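Painting the Small Room: Notes for the Evening Talk at Zimwood Library
Mar 20, 2023 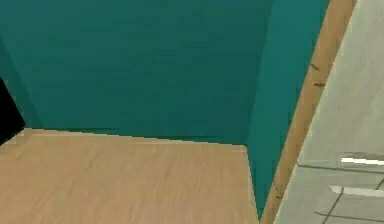 Welcome, thank you for coming out on a Monday. Say hello to the back row in particular, because they always think I can't see them. Mention that the coffee is on the side table and that they can get up for it whenever they like, I will not be offended.

Start with who I am. Florence Zacharias, painted houses for a living most of my grown life, mostly on the Vachon side of town, and now I mostly paint my own and whatever my sister can talk me into. I am not a decorator. I never learned the fancy words. What I know is what color does once it's up on the wall and you have to eat your breakfast next to it.

Tonight is small rooms. The powder room, the box room, the back hall, the landing with the one little window, the study that used to be a closet. I picked them because people are scared of them, and I was scared of them myself for years.

(Pause here. Ask who has a small room at home they don't like. Let the hands go up. Pick one person and ask what color it is now. It will very likely be white or cream. If it's something else, wonderful, ask them how they like it and let them talk a minute.)

THE WHITE PAINT HABIT

When I started out, every customer with a little room said the same thing to me, which was "we'd better keep it light." And I'd say yes ma'am and open the white. White in a room with plenty of sun is a lovely thing, I have it in my own kitchen. But put it in a back hall with no window and it goes the color of dishwater by four in the afternoon. There isn't any light in there for it to bounce around. You get gray corners and a gray ceiling, and every scuff from every boot.

Tell the Purnunard story. I had a job in one of those narrow houses on Purnunard Street, and the lady wanted her front hall done white for the third time. She'd had it done white twice and hated it twice. I asked if I could put a dark green sample up and she said I could put it up if I took it down again. Well, I put up a big piece, I mean a door-sized piece, and went to lunch, and when I got back she had pulled a chair into the hall and was sitting looking at it. We did the whole hall green, and the woodwork too. She sent me a Christmas card for years and always mentioned the hall.

(Don't let this one run too long. Last time I got onto the subject of her dog.)

WHAT A DEEP COLOR DOES

Go slowly through this part, it's the bit people write down.

A deep color blurs the corners. In a pale room you see every edge, so your eye measures the place the minute you walk in. With a deep blue or green or a good brown, the walls sort of settle back and you stop measuring. I won't tell you the room looks bigger, I think people who say that are selling something. It looks like somebody meant it, and that's plenty for me.

Teal and the other blue-greens need a special word, because I get asked about them more than anything. They change more than any color I know. A teal will look nearly green in the morning and nearly navy under a lamp, and two walls that meet in a corner will look like they came out of different cans. They didn't. One of them is just getting more light than the other. I've had customers call me at suppertime, quite upset, to say I used the wrong can on the side wall. I always tell them to look again at breakfast.

So please try your color on at least two walls, and look at it in the evening, when you'll be using the room. And try it next to your floor. Pale wood is very kind to blue-greens. Orange wood, the old varnished kind, will fight with some of them and get along beautifully with others, and I can't tell you ahead of time which. You have to put it down there and look.

(Pass around the painted boards here. There should be a board for everyone to share with a neighbor. Ask them to tilt the boards toward the ceiling lights and then away. Give them a couple of minutes, they enjoy this, and I can have some water.)

FLAT OR SHINY

I'm a flat paint person, I'll say so right off. Flat forgives you. Old plaster has lumps in it, and patches, and places where somebody's grandfather hung a barometer, and flat paint lets all that go by. Shiny paint points at it.

Now, the trouble with flat in a dark color is that it marks. You brush by it with a laundry hamper and there's a pale streak. You touch it up and the touch-up shows, a little lighter or a little darker than what's around it, and if you touch up the touch-up you're on your way to a cloudy wall. My advice is to leave small marks alone as long as you can stand to, and when you can't stand it anymore, repaint that wall from corner to corner. It takes an hour in a small room. Trying to dab your way out of it takes all Saturday and you'll still be doing the wall on Sunday.

For bathrooms, go up one step to an eggshell or a satin. Steam will leave drip marks on flat. I learned that in my own house, and my husband was very nice about it.

Somebody will ask about brand. I don't recommend one. Buy the second-best can the store carries, and spend what you saved on a good brush.

GETTING READY

I know, I know. This is the part where people's eyes drift to the cookies. But bear with me.

Wash the walls. Really wash them, with a drop of dish soap and then clean water. Let them dry overnight. Fill your holes, sand them, and then run your hand over the place with your eyes shut, because your fingers will find a bump your eyes miss.

Prime with gray if you're going dark. Ask the store to tint it for you. Over white primer a deep color may want coat after coat, and you'll start to think there's something the matter with you. There isn't, it's just the primer.

Take the switch plates off. Turn the power off at the panel first, please. I once watched a grown man, and I won't say who but he is sitting in this room, paint carefully around four screws when he could have had the whole plate off in the time it took to find his glasses.

(Look at Harpreet. He said I could.)

HARPREET'S BOX ROOM

Harpreet Pelletier kindly let me use his house as my example tonight, so be nice to him at the break. He and I did his box room over on Prokel Lane last June. It's a tiny room. It holds a desk and a chair and all of his records, and it had been pale yellow since before he bought the place.

He wanted to do it himself and have me there to holler, which suited me. We went with a deep blue, walls and ceiling both. I want to spend a minute on the ceiling, since it's the thing people balk at. If you leave a white ceiling on a dark little room, you've put a lid on it. Your eye goes straight up to the line where the blue stops. Carry the color over and the line goes away. It does feel odd for the first day. Give it a week before you decide.

The whole job cost him $138, counting the brush and the roller covers, and he had paint left over for the inside of the closet. He'd been quoted $1238 by a firm to do that room and the hall beside it, and I'm not saying that was a bad price, a careful crew earns its money. But a small room is the best place there is to learn. If it goes wrong you've lost a weekend.

Invite Harpreet to say a few words if he wants to. If he shakes his head, move along.

LIGHTS

Keep this short, there's a whole other talk in it.

Dark rooms want lamps, more than one, and low down. A single bulb in the middle of the ceiling makes a deep color look flat and a little mean. Put a lamp on the desk and another on a shelf and the same wall comes alive. Warm bulbs. The very white bulbs turn blue-green paint into something that reminds me of the dentist.

Mirrors help, if you hang them across from something worth seeing twice. A mirror across from the coat hooks gives you twice the coats.

QUESTIONS

Leave a good half hour. The ones I usually get:

Can I paint over wallpaper. You can, and I've done it, and I was sorry. Seams lift. Take it down if you possibly can.

What about the trim. Same color as the walls in a very small room, a touch shinier so it wipes clean. It's calmer to look at, and you don't have to be so careful with the edges.

Will it hurt when I sell the house. Maybe, I don't know. You can paint it back in a weekend, and in the meantime you live there.

How do I get the courage. Buy the little can. Paint the inside of a cupboard. Open it every morning for a week and see how you feel.

Before they go: boards back in the box, please, the painted side facing in. Sign-up sheet for the brush care evening is by the door. Thank the library for the room and for the cookies, and remember to take my own stepladder home this time.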